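Pradetcombe Block Challenge

The Pradetcombe Block Challenge is a student robotics competition held each June at Pradetcombe Technical College. Teams write control software for a simulated robot arm and are scored on how well it picks up and places colored blocks. It grew out of a class project taught by Anselmo Lins, who remains its organizer.

History

Lins first set the task as coursework for his introductory automation class. The college owned one teaching arm, and students often waited days for a turn on it. He moved the assignment into a simulator so that everyone could work at once. The rules for an open contest were published on Mar 7, 2019, and teams from outside the class were admitted the same year. The Doucette Library has provided the computer room for finals since then.

Format

Teams have up to four members. Each receives the same simulator package, called Stadine, and a starter program that moves the arm to a fixed point and closes the gripper. Entries are run without human control on 320 block layouts, which are kept secret until the final. A run ends when the block is placed in its target area or when the time limit expires. Dropping a block costs points, as does pushing a block that is not the target.

The top 2 teams then repeat part of the test on a physical arm. Results from this stage are listed separately and do not change the ranking.

Software

Stadine is written and maintained by former students. It draws objects with flat colors and no surface texture, which allows it to run on older school computers. A camera view from near the gripper is supplied to each entry, along with joint positions.

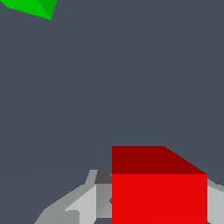 A red block between the gripper fingers in simulation, with part of a green object at upper left.

Scoring

The highest total on record is 3086 points, set by team Plasari. The median score in the same year was 1838. Score sheets are posted on the class page after the final, and teams may ask for a rerun of any layout within a week.

See also
Educational robotics
Robot simulation
Student competitions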